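The Ferry Schedule

The last ferry from Luvbridge to Nustham left at 6, and she missed it by the length of the parking lot. She watched it go from behind the chain. A man in an orange vest was already coiling rope and did not look up.

She had the envelope inside her coat. It held the deed to her father's house, a letter from the bank, and a check for 2,581 dollars, which was what was left after everything else had been paid. Her brother was waiting on the other side with the keys. They had not spoken since August, and then only about the furnace.

She called him from the bench outside the ticket office.

"I missed it," she said.

"There's one in the morning."

"I know there's one in the morning."

He didn't say anything for a while. She could hear a radio going in the kitchen, the same station their father used to leave on for the dog.

"Do you have somewhere to stay?" he asked.

"I'll find something."

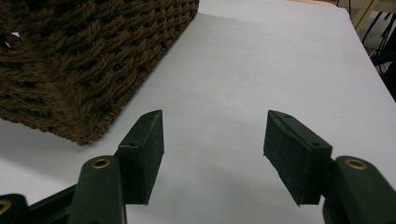 The motel was up the hill, past the Rukier warehouse, where her father had worked for 19 years before his back went. The sign on the roof still had its lights on. As a girl she had brought him his lunch there when he forgot it. He always acted surprised, and he always gave her the cookie. It took her until high school to see that he left the bag on the counter on purpose.

The clerk gave her a room facing the water and told her the heater knocked. It did. She sat on the bed with her coat on and took out the letter from the bank. The house had been bought by a couple named Mkhize, who wanted it empty by the end of the month. They had written a note of their own and asked the bank to pass it along. They wanted to know which windows stuck, and whether the pear tree gave fruit.

She read the note twice. Then she found a pen in the drawer and turned the paper over.

The kitchen window sticks, she wrote. Push from the bottom left. The one on the landing has been painted shut as long as I can remember. The pears are hard but they cook well.

She stopped there. It seemed like there should be more.
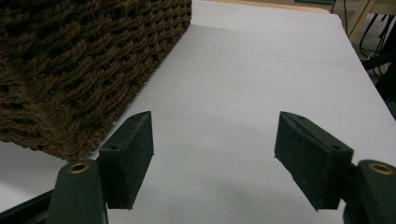
At ten her brother called back.

"Does the attic light work?" he said. "I'm up here with a flashlight."

"You have to pull the string twice."

She heard him pull it twice.

"Okay," he said. "There's a lot of stuff up here."

"How much?"

"A lot. He kept the boat motor. He kept all your school papers - there must be 400 of them. Spelling tests."

"What about yours?"

"Mine too."

The heater knocked and then went quiet. Out on the water a single light was moving toward the far shore, too slow to be the ferry.

"Don't throw anything out until I get there," she said.

"I wasn't going to."

"All right."

"Get the early one," he said. "I'll come down to the dock."

She said she would. After he hung up she picked up the pen again and wrote, The attic light takes two pulls. Then she set the alarm, took off her coat and hung it on the back of the door.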